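Subject: Re: [valtgate-swap] denim, how do you want it folded?

Quick one, on my way out. Jeans first. Lay them flat on a bed, legs straight, then in half lengthways, then up from the hem. Shake the creases out before you start or they go in crooked. I do mine on the pink fleece.

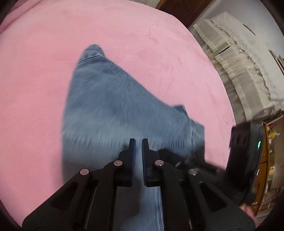
Light blue jeans, on the blanket

On 3 March the list had:
> Can someone say how the Trotier boxes are meant to be
> packed? Mine holds 11 pairs if I roll them, less if I
> fold. And do jackets go in the same box or seperate?

Folded please, not rolled. Jackets seperate, in the Jormont box, the taller one. Buttons done up if theyre all there. Sleeves across the front one at a time, collar flat, then bottom half up. Thick seams make a lump so dont stack more than 3.

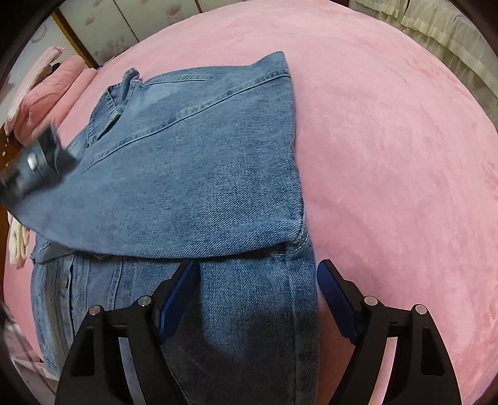
Denim jacket, sleeve folded across

Boxes take up to 40 litres, label on the short end. Bring to the Holzer side door, before 6pm. Coats can wait till next time.

Got to run, bus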